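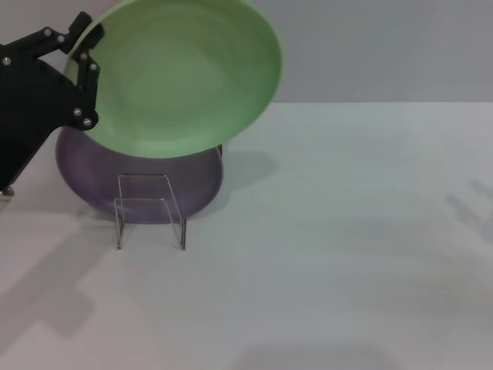

Zillia Clear Plate Stand

Home > Kitchen Storage > Stands and Racks > Item 708

A plate stand has one job, and most of them do it while looking like a tiny wrought iron garden gate. The Zillia is a single bent sheet of clear acrylic. Two legs go on the table, the back goes against the plate, and the plate stays up. You look at the plate. We have been told this is the idea.

It suits round plates with a bit of a rim, the kind you bought in purple and pale green because the white ones were sold out and now rather like. Put one on a shelf, a sideboard or that stretch of counter where the mail piles up.

What you get
Stand, clear acrylic, one piece
Peel-off film on both sides (please peel it off; we get calls)
Four stick-on feet, in a bag that is easy to throw out by mistake

Size and load
Width: 181 mm
Holds plates up to 525 g
Not for platters, cast iron or your aunt's tureen

Care
Warm water, dish soap, soft cloth. No glass cleaner, no scouring pads, no dishwasher. Acrylic scratches if you look at it with a fork in your hand. Small marks come out with plastic polish, and the large ones go to the back.

Setting a plate
Hold the stand with one hand and lower the plate in from above, bottom edge first, until it touches the back panel. Let go slowly. If it leans forward, you have it in backward. One plate per stand. We know two will sometimes fit.

Colors
Clear. There was a smoke gray for one season, made for us by Tullent, and we still have a few in the Hurkport store if you ask at the counter. Plates are sold separately: see the Geagea dinner set, which comes in more colors than anybody needs.

Shipping and returns
Ships flat in a padded sleeve, usually in two days. Thirty days to send it back, film on or off. We sold 3,263 of these last year and the most common reason for return was "smaller than I thought," so please find a ruler and look at the width again.

Page updated Thursday, March 16, 2023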